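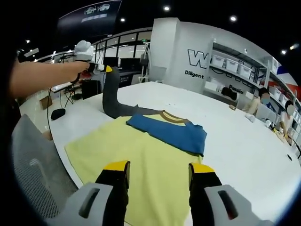

Short film sound mix, dialogue 4 dB down after export

tern_and_wick
Posted 11 Dec 2018

I have a nine-minute short, Morwood, picture locked since March. Dialogue was cut and levelled in the edit, then sent out as an AAF for the mix. The mixer returns a stereo WAV. When I lay that against the picture and export, dialogue measures 4 dB lower than in my own rough mix. Music and atmospheres measure the same as before. Sample rate is 48k throughout. I have checked the clip gain on the WAV and it is at zero. What should I look at next?

Hadiza Tijani
Pan law. Your dialogue clips are mono. If they were on mono tracks in the edit and the mixer's session uses a different centre attenuation, mono sources will drop and stereo sources won't. Music and atmospheres are presumably stereo files, so they are unaffected.

Typical settings are 0, -3, -4.5 and -6. Ask the mixer which one the session is set to and compare it with yours.

gantry_left
Pan law gets you 3 of the 4 dB at most, if one side is at 0 and the other at -3. I would check whether clip gain survived the AAF. Some editing programs write clip gain and volume automation as two separate things, and the receiving program reads only one of them. If you raised the dialogue with clip gain, that rise may simply be missing.

Hadiza Tijani
If clip gain were missing, the offset would vary from clip to clip. The OP gives a single figure. A uniform drop on mono material only is what pan law does. One side at 0 and the other at -4.5 is also a possible pair, and a meter reading on speech could easily be half a dB out.

tern_and_wick
Thanks both. I measured 2 scenes, the kitchen and the bus shelter. Same offset in each, but I raised all the dialogue in both by the same amount, so that doesn't separate the two explanations.
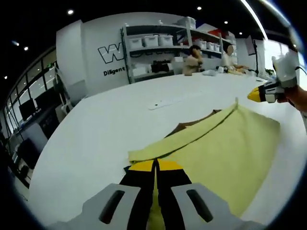

There is a third scene, the phone call, where I left the clip gain alone. I will measure that tonight and post the result.

schouten_b
Also check that you and the mixer are measuring the same thing. Integrated loudness over the whole film tells you very little about dialogue. Solo the same line in both versions and read the short-term value. And why did you send levelled dialogue at all? Most mixers strip it and start again from the production sound.

gantry_left
Disagree with that last part. On a low-budget short the editor's levels are a guide to intent. I would rather receive them than not.

schouten_b
As a reference mix, yes. As baked clip gain on every cut, no. It hides the noise floor and I spend the first hour undoing it.

tern_and_wick
Phone call scene: 3 dB down, against 4 elsewhere. Clip gain there is zero. In the other scenes it was +1.
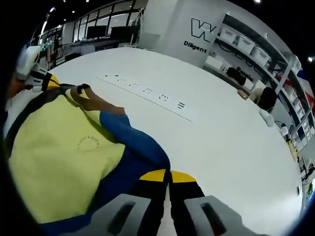 So it looks like both. The mixer confirms -3 in the session, my timeline was at 0, and the clip gain was dropped on import.

Hadiza Tijani
Those numbers add up. Set your timeline to -3 before you make another reference, and render clip gain into the handles if you want it kept.

gantry_left
Or send it as volume automation. Rendering makes it permanent and schouten_b will complain.

schouten_b
I will.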